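Unit 4 Handout: Primary cells in handheld equipment
Skillora Technician Course, Module B (Small Appliance Servicing)
Notes prepared by Harpreet Friesen. Revised May.

4.1 Scope

These notes cover the removal, inspection and replacement of AA cells in handheld controllers and remote controls. Rechargeable packs and coin cells are dealt with in Unit 5. Bring the notes to the bench session, together with the Suvness meter and a completed job card.

4.2 Terms

Cell: a single electrochemical unit. The AA size is a cell, although "battery" is accepted in everyday use and on job cards.
Nominal voltage: 1.5 V for an alkaline AA cell.
Series connection: positive of one cell to negative of the next. Voltages add. Two alkaline cells in series give 3 V nominal.
Parallel connection: like terminals joined. Voltage stays at that of one cell and capacity adds. Rare in handheld controllers.

4.3 Layout of the compartment

Cells may lie along the length of the housing or across it. In a slim housing the crosswise arrangement places the cells one above the other, and the compartment need be only slightly wider than one cell is long. Contacts are then fitted to the side walls. The negative contact is normally a coil spring and the positive a flat plate or a shallow button. In a two-cell series arrangement the cells face opposite ways, and a link on one wall joins them.
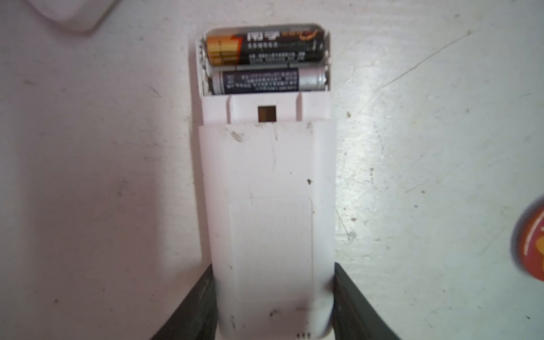
Fig. 4.1 Handheld unit, back face up, lid slid partway down. Two AA cells fitted crosswise; upper cell Nanfu (南孚).

The two cells in Fig. 4.1 carry different labels. Treat any such pair as mixed until the type and date code of each have been read. Mixed cells seldom have the same remaining capacity. The weaker one is exhausted first and may then be driven into reverse by the other, with a risk of leakage. Record both labels on the job card and fit a matched pair.

Note also the small square opening in the housing below the cells, between two raised ribs. It has the form of a catch slot for the lid. Check slots of this kind for broken edges before blaming a loose lid on the lid itself.

4.4 Procedure

1. Release the latch and lift the lid. Do not lever against the rim with a metal tool.
2. Note the direction of each cell before removal.
3. Press the cell towards its spring and raise the opposite end. Use a plastic spatula if the cell is tight.
4. Inspect the contacts for white or green deposits, loss of spring tension and distortion.
5. Measure each cell separately, first open circuit and then under the 15 ohm load.
6. Fit the replacements to the polarity marks moulded in the compartment. Refit the lid and test every key.

4.5 Worked calculation

A controller draws an average of 200 microamps. Cells of 2450 mAh in series supply the same current, so the capacity of the pair is that of one cell.

2450 mAh / 0.2 mA = 12 250 hours

This is an upper limit. Self-discharge and the cut-off voltage of the circuit both reduce it.

4.6 Reading

Bosier, bench notes, p. 106.
Seixas data sheet on spring contacts (copy in the course folder).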